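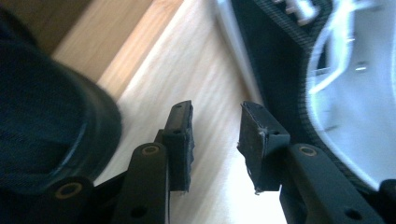 Wrist view with the fingers open over a wood floor. Both pads and the gap between them are in view.

Recording Floor Pickup Examples with the Hand-Held Gripper

Part 2 of the Skumeck collection guide. Part 1 covers mounting and calibration. Finish it first.

Before you start

Charge the battery to at least 60 percent. Wipe the lens with a dry cloth. Check the pads: fibers on the faces are normal after floor work, but pull off anything that bridges the gap. Frayed edges are acceptable. Replace a pad when the face no longer closes flat against the other one.

Close and open the fingers fully, twice, at the start of each session. The Jiromora converter reads the finger width from this and rejects a session without it.

Recording an example

1. Place the target and at least one other object on the floor. Larger objects may block part of the view. Leave them in place as long as both pads stay visible.

2. Hold the gripper above the target with the fingers open. Press record and keep still for one second.

3. Move in at a slow, even speed. Tilt is allowed and should vary between examples. A set recorded entirely from straight above trains poorly.

4. Close on the target, lift it clear of the floor, and move it to the goal spot.

5. Open, back away, hold still for one second, and stop recording.

Keep each example under 13 seconds. Do not pause in the middle to fix your grip. If the object slips, either recover in one motion or stop and mark the example as failed. Do not delete failed examples -- the filter step uses them.

Light

Bright patches on the floor are fine until the pad edges wash out. If that happens, turn your body to approach from another side. Leave exposure locked for the whole session.

Checking the set

Run the converter after every 134 examples. It prints one line per file with the width range and the number of dropped frames. Reject any file with a gap longer than three frames. The floor task needs 3000 accepted examples before the first training run.

Send calibration problems to Mitsuko Chiba with the session log attached.

Last updated 26 April 2024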